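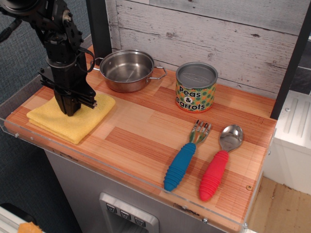
**COMMUNITY & HOME**

**Mendside opens free home-cooking evenings at its Birley kitchen**

BIRLEY - Mendside, the neighborhood repair and skills center on Hawthorne Street, will open its kitchen to the public this August for a season of free home-cooking evenings, and everybody within walking distance (and a good way beyond it) is warmly invited to come along and eat.

The evenings grew out of a survey that went through Birley mailboxes in the spring. Mendside heard back from 157 households, and a great many of them said much the same thing: they would love to cook more at home, but they were tired by six o'clock, unsure what to do with the cans at the back of the cupboard, and a little lonely at the stove.

"We've spent years helping people fix their lamps and their chairs, and all that time folks were standing around our kettle swapping recipes," said Harvey Girard, director of Mendside. "So we thought, well, let's put the supper first for once and see who turns up! I'm hoping for a full room and a very large pile of dishes."
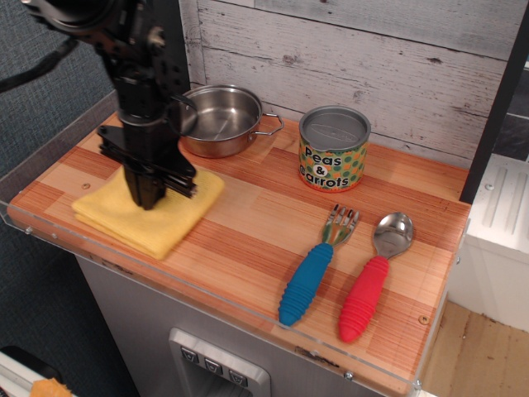

Each evening runs from 6 p.m. and is built around one simple meal that can be made with a single pan, a sharp knife and whatever is on sale that week. The first month covers soups, bean stews, skillet suppers and a baked rice pudding that has already caused some friendly arguing over whether raisins belong in it. Guests cook in groups of 4, then sit down together at the long tables, and anyone who would like to take a portion home is welcome to bring a container with a lid.

The season is supported by a gift of $3,000 from Stelura, the Birley housewares firm, which will pay for groceries, aprons and a printed recipe booklet in large type. The booklet leans heavily on pantry food, with a good long chapter on canned vegetables - how to drain them, how to season them, and when to add them so they keep a bit of bite.

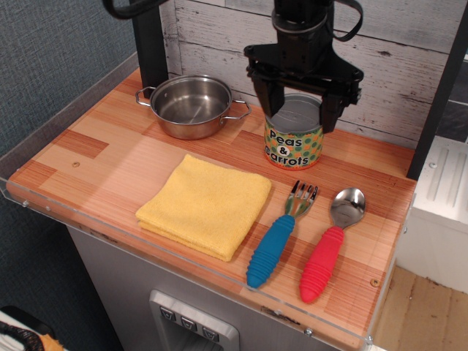
Marlene Friesen said she had been cooking from cans since her children were small and was glad to see them get a chapter of their own. "A spoonful of butter and plenty of black pepper, right at the end, and I'd put it on the table for company," she said.

Children are welcome with a grown-up. Places are free but do need to be reserved, either at the Mendside front desk or by leaving a message on the center's phone line, and guests with food allergies are asked to mention them when they book.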